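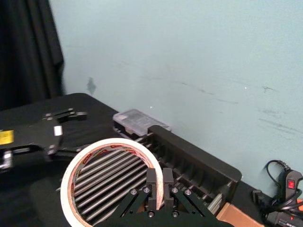

Plultelex is an independent research laboratory that studies how two-armed robots can learn to handle ordinary household and office goods. The laboratory was founded in Gresesville and continues to carry out all of its experimental work there. Our staff of 18 includes engineers, programmers and trained operators, and our findings are shared with partner institutions and with the public. We work with things that may be found in any home, such as a roll of masking tape or a dish drying rack, and we do not modify them for the convenience of the machine. A roll of tape is a demanding object in spite of its plain appearance. It is hollow, it can roll when stood on its edge, and a finger placed against the inner rim must press in the correct direction if the second arm is to take hold from the other side. Questions of this kind are the center of our research.

Our Method

The laboratory is best known for a training method called Itemeo. Under earlier methods, a robot was shown a complete task many times from beginning to end and was expected to repeat it. Itemeo divides each task at the points of contact. An operator guides both arms through a demonstration, and the recording is then separated into short segments, each of which begins or ends when a finger touches or releases an object. The robot learns the segments individually and is afterward trained to join them.

This approach has two practical effects. The first is that a segment learned with one object can be used again with another. The action of steadying a ring from the inside, for instance, applies to tape, to napkin holders and to certain jar lids. The second is that errors are easier to find. When a trial fails, the record shows which segment was in progress, and the operators can provide further demonstrations of that segment alone.

Views from the wrist are an important part of the method. A camera above the table offers a broad view, but the arms often block it at the moment of contact. The wrist view remains close to the fingers and allows the system to judge small differences in angle and position.

Results

In our most recent study, the robot was trained with 434 demonstrations covering 15 handling tasks. It was then tested over 1,000 trials in which the starting positions of the objects were changed each time. Robots trained by Itemeo completed more trials than those trained on whole tasks with the same demonstrations. The greatest improvement was seen in handovers between the two arms. Little improvement was found in tasks requiring only one arm, and soft packaging remains difficult under either method. A full account of the study, including the failed trials, is available on request.

Partnerships and Support

The laboratory receives support from the D'Souza Fund for Applied Research, which has provided equipment grants and two training positions for recent graduates. Recipients spend one year with us and take part in every stage of the work, from recording demonstrations to preparing reports. Applications are accepted each March.

Visits

Schools, colleges and professional groups may arrange a visit to the Gresesville laboratory by writing to the main office. Groups are asked to give one month's notice and to state the ages of any students attending.

This page was last reviewed on August 31, 2024.

Comments (3)

gearbox_mom
Our robotics club came through in the spring and the kids are still talking about the handover demo. Is there a short version of the report that middle schoolers could read?

R. Tolland Tech Dept
Were the whole-task robots given the same amount of training time, or only the same demonstrations? The page isn't clear on that.

pinewren
Glad to see the single-arm results included. We had much the same experience with soft bags at our shop, they fold differently every time.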